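2018-07-04 - equipment planning, second half. Building half empty for the holiday so getting this down while it's quiet. Rough, will clean up before the request goes in.

**Where the money is**

4,000 left on the small equipment line. Not rolling over, and purchasing wants requests well ahead of the January close or they sit in the queue. The big line (new arm) is a seperate request and isn't getting decided this year whatever we write here. So - this is about keeping what we have running and making the cells less annoying to work in.

**Finger pads**

Biggest recurring cost by far. Pads go shiny, bowls start slipping, somebody sands them, works for a day or two, then back to slipping. Lesico quote came in Monday: 33 a pair for the molded ones. Printing our own is cheaper on paper but eats an afternoon each batch and the last batch was soft at the base. Want 11 pairs. That should carry us to the new year at the current rate, and if we drop the plate task it goes further.

Ask Lesico:
- same compound as the last order or the new one?
- lead time, they said "short", need an actual date
- will they take back unopened pairs

Valtonen makes a pad too but it needs their adapter plate and then we're recalibrating everything. No.

**Dishes task / tabletop cell**

Running plates and bowls is what's driving most of this list. The shiny plastic is hard on grip and hard on depth - glare off the flat part of a plate and the grasp point wanders. Two fixes, matte dishes (cheap, do it) or diffusers on the overheads (facilities ticket, slow). Do the dishes first. One matte set, mixed colors, keep one of the current shiny plates as the hard case so old numbers still compare.
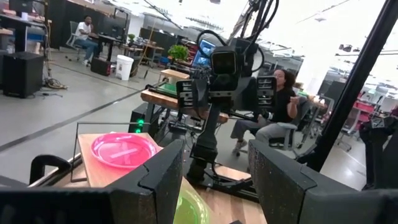
*Tabletop cell - pink plate on the board, green bowl between the near fingers, second arm with the camera head behind.*

**Cables**

Cable carrier for the camera head bundle. Would like something proper up at the gantry rod with a fixed strain relief, so the loop stays put when the arm moves. Gidix has a snap-open carrier in the width we need. Measured with a tape, not great, remeasure before ordering!! Minimum bend radius matters more than the width, check the camera cable spec sheet (in the drawer with the lens cloths I think).

Same order, get:
- under-table tray, long one, for the tangle beneath the tabletop
- hook-and-loop straps, not zip ties. Every zip tie gets cut inside a week
- floor cable cover, one length to start
- label tape, we're out again

Tray has to screw into the tabletop from below. Wood so that's easy, pilot holes, don't go through.

**Camera spares**

One spare for the head camera, one spare lens. If that camera goes we are down until a replacement ships, and last time that was most of a month. Quote from Ultmont pending. Asked for 3,000 as a ceiling for camera + lens + the short cables together. If it comes back over, drop the lens and keep the body. Do NOT drop the short cables, those are what really fail.

Wrist cameras are a different model and cheap, can come out of consumables. Keep those off this request.

**Does it fit?**

Pads 363. Camera bundle 3,000 worst case. Leaves 637 for Gidix order + dishes + shipping. Dishes are nothing. Gidix carrier is the unknown, their site makes you ask for a price, so I asked. If it won't fit then tray and straps from the hardware store and carrier waits.

Order of priority if we get cut:
1. pads
2. camera body + short cables
3. carrier
4. tray, floor cover
5. lens

Could argue 3 above 2. Went back and forth. A bad cable run is what kills cameras in the first place, but we can fix the run badly with tape and can't fix a dead camera with anything.

**Not now**

- Force sensing at the wrist. Valtonen demo unit was nice, way over the line. Put in the big request with the new arm.
- Second workbench. The one on the back wall needs clearing before anyone signs off on another. Fair.
- Quick-change for the grippers. Swap takes a while but we don't swap that often. Revisit if the bottle task goes ahead.

**To do**

- [x] Lesico quote
- [ ] Ultmont quote - chase Friday
- [ ] Gidix price, and ask if carrier comes in half lengths
- [ ] remeasure cable bundle, with the connectors this time
- [ ] dishes, just buy them
- [ ] check whether shipping comes off our line or overhead. Got two differnt answers
- [ ] write the request, one page, they don't read two

Pad wear log is in the other notebook, back pages. If you change a pair write it in there please, arm and side, otherwise the rate above is guesswork.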